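Minutes of the December catch-up, Delludine Drawing and Games Club

Held in the back room at Delludine, 1 Dec 2022

I'm doing the minutes again, which I don't mind at all, but please forgive the handwriting if you saw the original (I've typed it up here so we can all read it, me included). We got going a little late while the kettle was sorted out and the chairs were put round, and I've left out the long conversation about parking, lovely as it was.

1. Apologies and last time's minutes

Three people sent apologies, all with the same cold by the sound of it, so get well soon! Last time's minutes were agreed with one correction. I had written that the paper rolls were going in the tall cupboard, and they are in fact going in the low one under the window. I have changed it in the file. The tall cupboard is for paints and anything that can spill.

2. Matters left over

The hall clock is still wrong. I said I'd ask about it in November and I forgot, so that one stays with me.

The old card table has gone to a good home. The felt was worn right through at one corner and we'd all stopped using it, but I was a bit sorry to see it go.

Somebody asked whether we ever heard back from Nordin about the folding screens. We did, they can lend us a pair for the open evening as long as we fetch them ourselves. I've offered my car, though I'd like someone with a bigger boot to offer theirs first.

3. Money

Not a long item. We have some 1,000 pounds in the account, a bit healthier than this time last year, and the room hire is paid up to the end of the month. The biscuit tin took more than it spent, mostly thanks to the cake sale.

We agreed to put 80 pounds towards new materials. There was a proper back and forth over this, with half the room wanting good paper and the other half wanting pens that work (fair enough, I threw away a whole handful of dead ones after the last session). In the end we settled on both, with the paper coming from Masano as usual and the pens from wherever is cheapest. I'm to get prices and send them round before anybody orders anything.

4. The whiteboard

I'd expected this to take five minutes and it took most of the first hour, so clearly we all have feelings about the whiteboard!

The main grumble is that it doesn't get wiped at the end of a session. People come in ready to start and find the last group's drawings all over it, and then they don't like to rub them out in case they're wanted. I do understand that. I once left a poor little bridge made of triangles up there for weeks because I thought it belonged to somebody's homework.

What we agreed is that anything left on the board at the end of a session is fair game. If you want to keep it, take a photo on your phone, or copy it down. If you really need it to stay up, write SAVE next to it with a date, and it gets until the following session and no longer.

We also agreed that the dry eraser is the first thing to reach for. Please stop using the kitchen cloths, they go grey and then they go back in the kitchen. The spray is for the marks that won't shift, and a little goes a long way. Somebody suggested sleeves, and we had to make a rule, so: no sleeves.

There was a good tip about pressing firmly and going over one small patch at a time, with your other hand on the board to steady yourself. I tend to swipe about all over the place and end up smearing it, so I shall be trying this. It's especially handy for stick figures, all those thin lines.

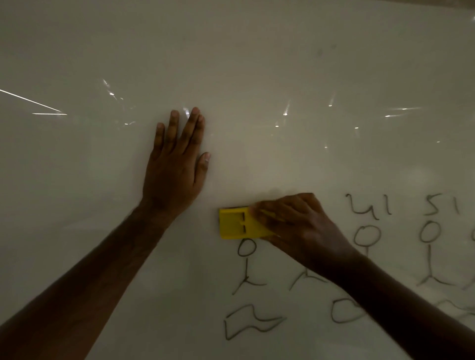

5. The stick-figure game

Following on from all that, we moved to the game itself. For anyone who missed the last few sessions, each drawing gets a label, and the other team has to act out whatever the figures are doing. It has been a big success, and quite a noisy one.

The trouble is the labels. They get scrawled in a hurry and then we can't agree on what they say, and last month we lost a good ten minutes to whether something was a four or a nine. We talked about printing number cards, but that felt like a lot of fuss for a silly game. So the drawer now has to read each label out loud as they write it, and the other team can ask for it to be written again. If it still can't be read, the point goes to the other side.

We'll play it in 2 teams at the December social. I suggested mixing the regulars and the newcomers, and that seemed to go down well. Drawing hats out of a bag to pick the teams did not go down well, so we'll just count off round the room.

6. The open evening

Plans are coming along nicely. The room will be open from after tea, with the drawing tables on the window side and the games on the other. We want a clear path down the middle so that people can wander in with a coat on and not feel trapped.

The whiteboard will be used for a welcome message early on and then handed over to whoever wants a go. I'd like it properly clean before we start, spray and all, and I've put myself down for that.

Zuvitz have offered us a box of their offcut card, and we said yes please. It's all odd shapes, apparently, which the younger ones will love. It needs picking up and somewhere dry to live, so I've asked for offers.

Still wanted for the evening: an extension lead that isn't held together with tape, a big teapot, and a couple of people to stay behind and stack chairs.

7. Any other business

The radiator by the door is either off or boiling. I'll report it again.

Could whoever has the long ruler please bring it back? No questions will be asked, I'd just like to draw a straight line before Christmas.

We had a quick chat about starting earlier in the new year. Opinions were split, and a few people come straight from work, so we're leaving the time as it is and will look at it again in spring.

Jobs to do

Me: prices for paper and pens, the hall clock (again), the radiator (again), cleaning the whiteboard before the open evening.

Everyone: wipe the board when you finish, put lids back on pens, look for the ruler.

Still needing a name: collecting the screens from Nordin, collecting the card from Zuvitz, teapot, extension lead, chairs.

The next meeting will be in the same room after the holidays, and I'll send the date round once the hall bookings are confirmed. Mugs were washed and the lights were off by nine.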